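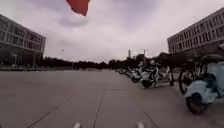 *The parking side of our plaza. Scooters and bikes down the right, open slabs on the left.*

## Is an outdoor delivery robot worth the money for one campus plaza?

**Nayeli Ríos**, posted Feb 19, 2020

I handle purchasing for a small campus and I've been told to put a ground robot in next year's budget. The job is carrying mail and small parcels between two buildings that face each other over a paved plaza. Right now a person does it with a hand cart, 11 trips a day, and I have no complaints about the person.

We have two quotes. Zavton wants to sell us the unit outright with a service plan on top. Perić only leases, and the lease includes "site onboarding," which as far as I can tell means somebody walks around with a laptop. Both reps looked at the plaza and called it ideal. I'm not so sure. The paving is big slabs with long seams, and people leave shared bikes wherever they get off them.

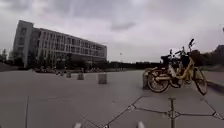 *Concrete bollards on the left, two yellow share bikes on the right next to the curb.*

What should I be asking that the sales people won't bring up? The measured route is 341 meters one way if that matters. I have to turn in a number in March.

---

**Cristian Espinoza**

Get the Zavton. Leasing is throwing money away. Flat ground is easy for any of these things and you'll own it at the end. We have one indoors and it's fine.

> **Nayeli Ríos:** Indoors doesn't help me much, but thanks. Who pays when it needs a new battery?
>
> **Cristian Espinoza:** Not sure, that's facilities.

---

**Consuelo Llanos**

I've sat through more than 6 of these pitches and bought 2 machines, one of which I'd like to give back. "Ideal" is what a rep says about any place with a floor.

Your slabs don't worry me a lot. Walk the seams and look for lips where one slab sits higher than its neighbor, then ask each vendor what height their wheels will take, in writing. The bollards don't worry me either, they stay put and can go on a map. The bikes are your problem. So is the curb. If the far door is on the grass side you need a ramp, and a ramp comes out of somebody's budget. Neither quote will have it.
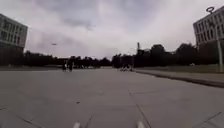

*Far end of the plaza, with people out in the open and a group over near the curb.*

That last picture is what I'd show the reps. People stop to talk in the middle of a plaza, or they bunch up by the curb. Most robots will wait for them, and waiting is allowed for in the brochure about as well as you'd expect. Ask for the trip time with people around. If they'll only give you top speed, write down that they wouldn't answer.

Things I'd want priced before March:

- batteries, including who swaps them and how long a set is covered
- a dry place to charge, with power already run to it
- remote monitoring, which Kusto billed us for monthly after a "free" first year
- remapping when you move or add anything permanent
- staff hours to go rescue it
- insurance, and ask your own carrier, not theirs

Keep the hand cart in the budget too. You'll need it on bad weather days at the very least.

If you can get a paid trial out of Perić, take that over a purchase from anyone. Have it do all 11 trips at the normal times, door to door, with your own person writing down every stop. If they want to pick the hours, I'd pass.

---

**Dayana Cáceres**

Agree on the trial. Also check whether the doors open by themselves. Ours didn't, and the quote for the openers came in later than the robot did. Alus did that work for us and I can send you the line items if you message me.

> **Nayeli Ríos:** One side is automatic, the other is a pull door. Nobody mentioned it on either visit. Messaging you now.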